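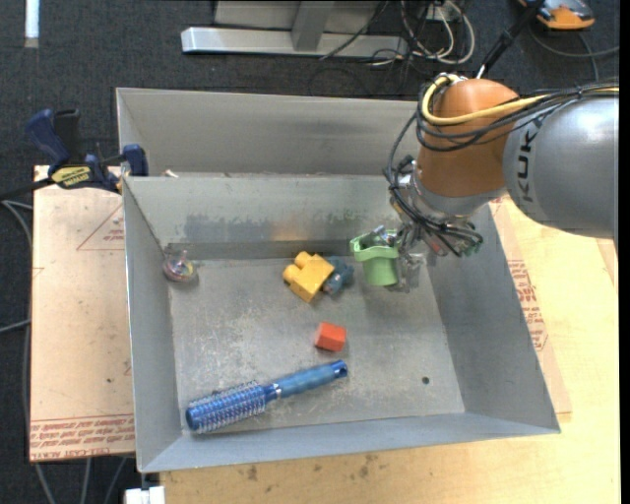 Dilton Sheds Open Day is back, and there's more of it

By Kiri Bright
4th June

If you've never been inside the old freight sheds at Dilton, this is your summer! The open day returns after a long gap, and this time the model railroad club, the pottery people and the Bodin Street bakers are all in under the same roof (well, the same two roofs, with a covered walk between them).

I went over in April to see how the floor repairs were coming along and ended up staying most of the afternoon. The big north doors slide again. Somebody has scraped decades of paint off the old station clock, and the numerals underneath are a gorgeous deep green — I had always thought it was brown. Dilruba Paul, who has been digging through the freight ledgers, showed me a page from the shed's first full year listing 1,752 crates of pears. Pears! My grandmother used to talk about the smell in the fall and I thought she was making it up.

Dilruba will have the ledgers out on a long table in Shed 2, and she would love to hear from anyone whose family worked the Gikley line. Bring photos, bring letters, bring a cousin who remembers things. She can scan them while you wait, so you won't have to leave anything behind.

The bakers promise pear tarts, naturally. The potters are running a wheel for kids from 11 until 3, and the model railroad club has finished its Gikley layout at last, complete with the footbridge that came down before I was born.

Parking is at the Rerkier lot, or take the 103 bus, which stops right by the gate. Entry is free. Wear shoes you don't mind getting dusty, as the yard still hasn't been paved.

Comments

Marge T.
My dad loaded those pears! I have his union card somewhere and will bring it.

wendell_p
Is the covered walk OK for a wheelchair?

Kiri Bright
Yes, it's level the whole way — come in by the north doors.

Joanie
Save me a tart please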